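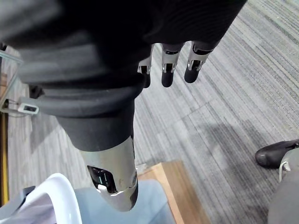 Right hand over the carpet tiles, thumb side nearest. Black fabric over the back of it, rubber cuff below that.

Robot on the floor pickup round - what changed for our crew

Facilities Talk > Office and Commercial > Staffing and Equipment

tilecarrier
Posted February 1, 2020

I said in the night shift thread that I would write this up once we had lived with it for a while, so I'm doing that.

I work for Dritoseck. We do the day porter and reset work for an office building that rents out meeting rooms, 300 chairs in total when everything is set up. Reset means you go in after a group leaves, pick up whatever is on the floor and the tables, put the furniture back to the plan, and move on before the next group comes. There are four of us on a shift.

In the fall the client brought in a two-handed robot from Plirkimance. On the paperwork it is called the Kollero and that's what we call it too. It was sold to the client for floor pickup: small stuff that has been left on the carpet, sorted into a tote for lost and found or a tote for trash. It does not vacuum and it does not move tables. The client pays for it, but we are the ones who work with it, and that is where most of my comments come from.

What got better. Bending. I have been doing this long enough that my knees are the first thing I think about when I get up, and I now bend down a lot less in a day. Wekesa Shemweta, who is on my shift and has a bad back, says the same. He was skeptical at the start and he is the one who asks for it now.

What got worse. Waiting. It takes 60 seconds to do something I would do while walking past. If you have a long gap between groups it doesn't matter. If you have a short gap you end up doing the room yourself and the robot stands in the hall. The client sees it standing in the hall and asks us why.

What I did not expect is how much of my job is now preparing a room so the robot can do its part. Chairs have to be pulled back from the wall first. Doors wedged. Cables picked up. None of that was on the task list before and it still isn't, which I have raised with our supervisor.

I'm glad to answer questions if I know the answer.

m_okra
Thanks for writing it up. Did they cut anyone?

tilecarrier
No. There were four of us before and there are four now. One person left in the middle of it for a job closer to home and that spot was filled, but it was filled with fewer hours. So the head count is the same and the hours are down a little. I leave it to you what to call that.

m_okra
I'd call that a cut.

Brassfitting
It's a cut in hours, and they would have trimmed those hours anyway if they are like my client. Ours trimmed and we got no robot out of it.

stairwell_b
I have a question on the hand in the photo. Is that fabric fixed on, or does it come off for washing? Anything we put near carpet tile picks up lint in no time, and a soft black sleeve like that would be gray in a month at my site.

tilecarrier
Ours comes off. There is a spare set. It goes in a bag and the supervisor sends it out with the mop heads, which caused a small argument with the laundry service over what it was. The rubber cuff gets wiped. The metal parts of the fingers get wiped with a dry cloth, and the fingertip pads with a damp one. This is one of the jobs that came to us without anybody deciding it should. Plirkimance's sheet says "daily wipe by operator." We don't have an operator. We have whoever is closest to it at the end of the shift.

Brassfitting
That last part is a contract problem and you should get it settled now. If it is on their sheet and not in your scope, and a joint gums up, guess who gets the bill.

tilecarrier
Jireš said the same. He is our account manager. He has asked for an addendum and I have not seen one yet.

pinwheel_ops
I run a crew at a conference hotel and we looked at a similar unit and said no. I'd like to argue with the original post a bit, if that's all right.

You say bending is better. I believe you. But you can get most of that with a long-handled grabber, which costs next to nothing and doesn't need the doors wedged. Then you list cleaning the hands, pulling the chairs, clearing the cables, waiting. Add that up and I don't see where the client gets anything. It looks to me like a machine that has been given the easy part of the work while your crew took on the setup for it with no extra time.

tilecarrier
I have used grabbers for years. They are fine for cups and paper. They are bad for anything flat on a carpet, like a badge or a key card, and you still twist to drop the thing in the bag. After a few hours of that my wrist hurts instead of my knees.

I agree with you on the setup time. I am not trying to sell it to anybody. If I was buying I don't know that I would buy it. I was asked what changed and that's what I'm writing down.

pinwheel_ops
Fair enough. I get annoyed with these because the salesman talked to my general manager for an hour and to my crew for none of it.

Quietfloor
Looking at the photo, there is a cable on the carpet over on the left, going to a little white box by the glass panel. That would be my main worry. Does it know to step around a cable, or is that on you?

tilecarrier
That's on us. It will stop for a bag or a chair. Thin dark cable on gray striped carpet, I would not trust it, and to be fair I wouldn't trust half the guests either. Our rule is that any loose cable gets lifted or taped before the robot goes into the room. It's a good rule with or without a robot. We should have been doing it before.

Quietfloor
And glass? We have glass everywhere and I walk into it myself.

tilecarrier
We put a strip of frosted film at knee height on the panels in the two rooms where it had trouble. It worked well enough that the client wants it in the rest. Guess who applies the film.

stairwell_b
You, I assume.

tilecarrier
Me and Wekesa.

Larch_and_Co
I want to bring up the person's foot in that picture. There is a black shoe right there on the carpet, off to the side of the hand. At my plant nobody is allowed inside the marked area while an arm is powered. We have tape on the floor, a gate, and a light. You get written up if you step over. How is it that in an office you can stand next to one?

tilecarrier
Different kind of machine, from what I was told. It moves slowly and stops if it meets resistance. We are allowed to be near it. We are told not to reach under the hands and not to hand it things. There is a stop button on the body and each of us had to press it during training so we would know how hard to push.

Larch_and_Co
"From what I was told" would not be good enough for me. Did you get a copy of the risk assessment?

tilecarrier
No. I have not asked for one. I will.

Brassfitting
I'll disagree with Larch a little. A welding arm and a slow machine picking up pens are not the same risk, and if you fence off a meeting room you can't use the meeting room. I've been hurt by folding tables a lot worse than anything that hand is likely to do.

But ask for the assessment. You have a right to see it where you work, and if they can't find it, that tells you something too.

Larch_and_Co
I have no issue with the slow machine. My issue is that people get used to it. In our first month everyone kept back. By the second year they were leaning on the gate. There you have a crew that is under time pressure between groups, and the machine is in the way, and sooner or later somebody reaches past it to save a few seconds.

tilecarrier
That has already happened here. I have done it. Nothing came of it, but I did it.

m_okra
How do the newer people take to it? I train most of our new hires and I wonder about that more than anything else. Picking up the floor is the first job I give them. It's how they learn a room, where things roll to, which groups leave a mess. If a machine does that, I don't know what I'd start them on.

tilecarrier
Good question and I don't have a full answer. The person who started after the change learned the robot first and the rooms second. She's faster with the tablet than any of us. But when the unit was down for a few days she did her rooms and left things behind the planters and along the base of the glass, because she had never had to look there. She had it sorted by the end of the week. I now have new people do their first two weeks by hand, with the robot parked. The supervisor wasn't thrilled but let it go.

m_okra
Two weeks sounds right to me. I might steal that if we ever get one.

pinwheel_ops
So when the unit is down, you go back to doing all of it by hand, with the reduced hours?

tilecarrier
Yes. That is the part I am unhappy about. The schedule assumes it is working. When it isn't, the schedule does not change. We had to skip the deep reset on the large room twice and I wrote both of them in the log so it would not come back on us.

Brassfitting
Keep that log. Put in the down days, the time the setup takes, the cleaning, the film on the glass, all of it. When the client renews in the spring they will have the vendor's numbers in front of them. They should have yours too.

tilecarrier
The review is in March. I have been writing it down since the start of the year, in a notebook, and Wekesa is putting it in a spreadsheet. I'll ask about the assessment and the addendum at the same meeting and post what they say.

Larch_and_Co
Please do. And stay out from under the hands.

stairwell_b
One more from me when you have a minute - which side do the totes go on? If it's right-handed for pickup I would think the tote needs to be on the right, and in a narrow room that puts it in the doorway.

tilecarrier
Either side. You set it on the tablet before it goes in. We put them on the left in the narrow rooms. It took us a couple of tipped totes to find that setting.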